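The Second Life of a Television Drama

When the final episode of "Shirima" was broadcast, the production company expected the usual decline. Sets were struck, contracts lapsed, and the publicity office moved its staff to other titles. The audience did not follow the same schedule. The largest of the show's fan clubs, hosted on the community site Prendodora, added members in every month of the following year, and its picture archive now holds 1,529 stills, posters and wallpapers sorted by character, season and costume.

The growth of such archives has become a matter of interest to broadcasters, who once treated them as a nuisance. A serial drama earns most of its money after its first run, through repeat sales and streaming licenses, and a well-kept fan archive keeps the title in view between one sale and the next. 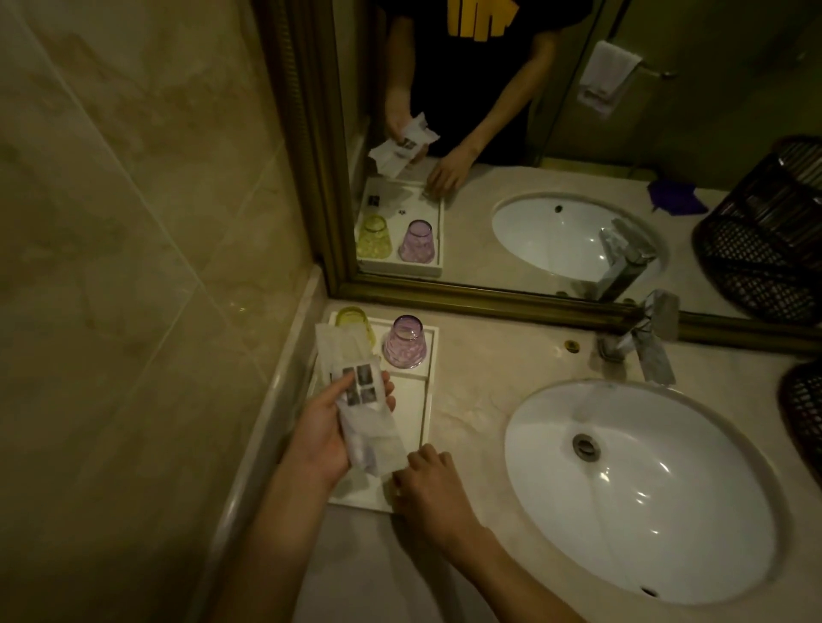

Screen and Audience Desk — Features Department

Kerubo Mwakalinga has administered the "Shirima" club since the show's second season. Her work is largely clerical. Each upload must carry the episode title, the name of the character and a note of where the image came from. Pictures taken by on-set photographers are kept apart from frames captured by viewers, and artwork made by members has a section of its own, with the artist credited by user name.

"People join for a character and stay for the filing," Mwakalinga said. "If a member wants every picture of the ferry captain in her gray coat, that search should take a minute. It used to take an evening."

The gray coat is a fair test of the system. The ferry captain, a supporting role in the first season, became the most searched character on the site after an episode called "Irau," set on a single night crossing. The club holds 331 images from that episode alone. Members have used them to establish which scenes were filmed on the water and which in the studio tank, a question the production company had never answered in public.

Automatic labeling has made the work both faster and less reliable. Prendodora introduced a tagging tool in February, and it was applied to older uploads without review. The tool recognized hats, boats and formal dress with confidence, and frequently in the wrong place. A life jacket was entered as a ball gown. The lighthouse keeper's cap received nine separate tags in four languages. Members corrected some 600 entries by hand before the site agreed to let club administrators switch the tool off for their own pages.
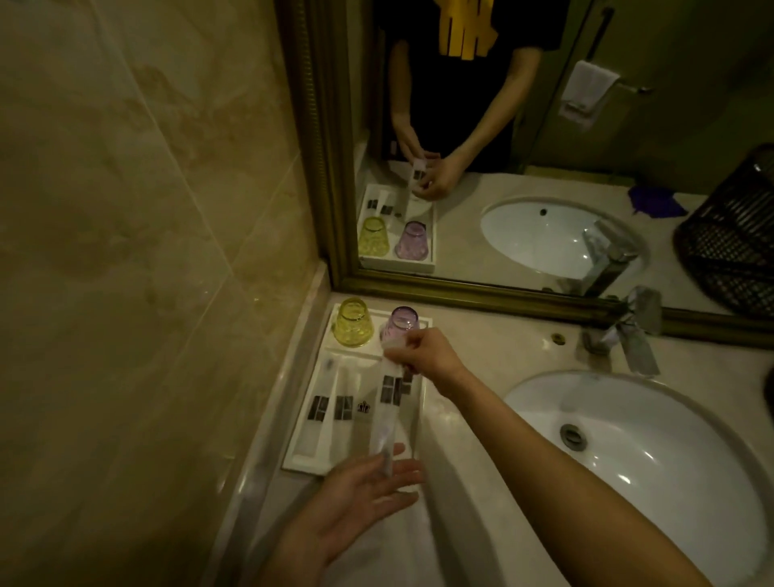 Licensing is a more delicate subject. The rights to the series passed last year to Jivevance, a distributor with a catalog of older dramas and a small staff to manage it. Its head of library titles, Rosimeire Damasceno, said the company's first task was to decide which fan uses it would permit in writing.

The resulting policy runs to two pages. Clubs may display stills at screen size, provided that no charge is made and the copyright line is left in place. Printed goods require a license. Scripts and unaired scenes may not be posted at all. Damasceno said the last rule had drawn the most letters, chiefly from viewers who believed that an alternate ending was filmed and wished to see it.

"We have looked," she said. "There are pages for it. We have found no footage."

Relations between the two sides have been cordial, with one exception. During the transfer of rights, an outside contractor sent removal notices for 164 pictures, several of which were original drawings. The notices were withdrawn within the month, but two of the artists had already closed their accounts — and their work went with them. Mwakalinga has since asked contributors to keep their own copies of everything they post.

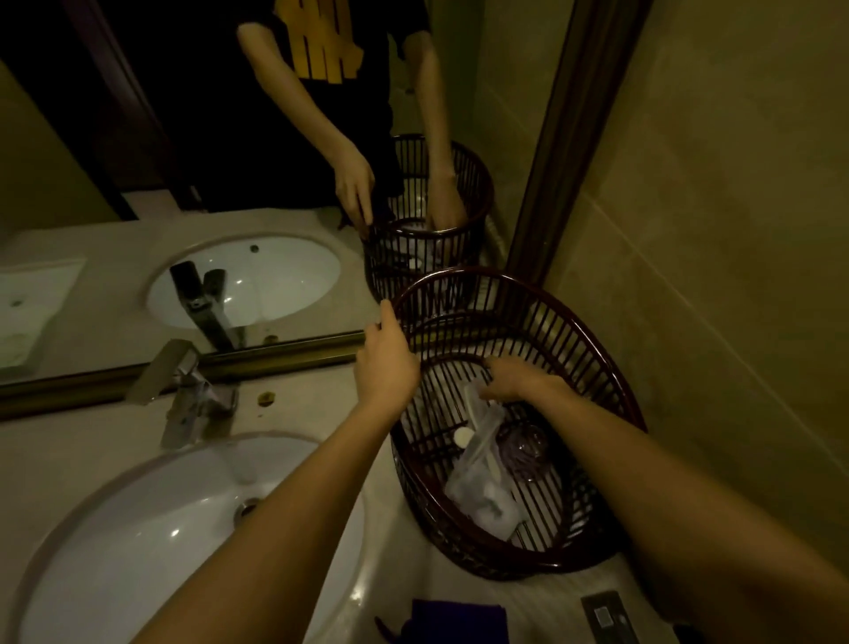

The distributor has also begun to draw on the club's knowledge. When Jivevance prepared a restored edition of the first season, its editors found that the continuity records for three episodes were missing. The club's costume index, compiled over several years from broadcast frames, was used to confirm the order of two scenes that had been stored out of sequence. The members who built the index are named in the closing credits of the restored edition.

Whether the arrangement can be repeated for other titles is uncertain. Damasceno said that most dramas in the catalog have no organized following, and that the company does not intend to create one. Mwakalinga, for her part, is occupied with the third season, where the captions for the harbor market scenes remain incomplete. Contributions to that section are open to registered members, and captions are reviewed before they appear.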